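Setting the Frame: A Purse Maker on Linings, Hinges and Glue
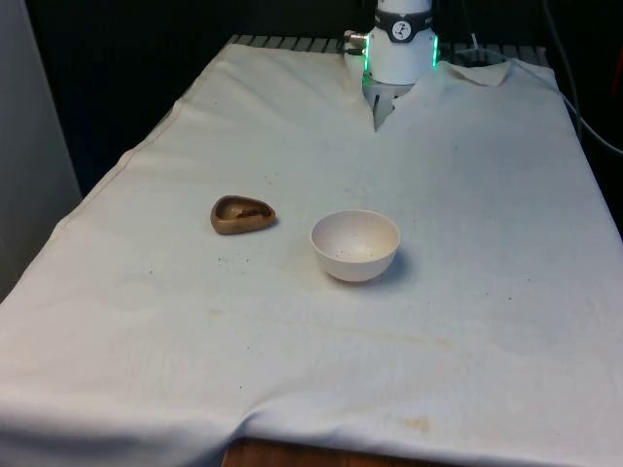
The owner of the Zeltov workshop in Cunbridge makes coin purses on metal kiss-lock frames, many of them salvaged from bags made before 1940. The workshop sells finished pieces and a line of patterns called Jemley.

Most failures, the owner said, start at the lining. "People cut it the same size as the outer. Take 3 millimeters off the side seams or it will bunch at the hinge."

The outer fabric is backed with fusible fleece, trimmed out of the seam allowance before pressing. Felt gets no fleece. "Felt is thick enough. Add a layer and it won't go into the channel."

For glued frames, the workshop runs a thin bead into the channel, waits five minutes, then seats the fabric from the center out with a flat screwdriver. Paper cord goes in last, on the lining side. Sewn frames take longer. "I use waxed thread and a backstitch. Start at the middle hole and work to one hinge, then go back for the other side."

The Jemley patterns are drafted from a tracing of the frame itself. The newest, Onyeka, has a boxed base and has sold some 400 copies since November. A larger size is being tested.

Asked about old frames with loose clasps, the owner was brief. "Bend the ball, a little at a time. Pad the pliers first."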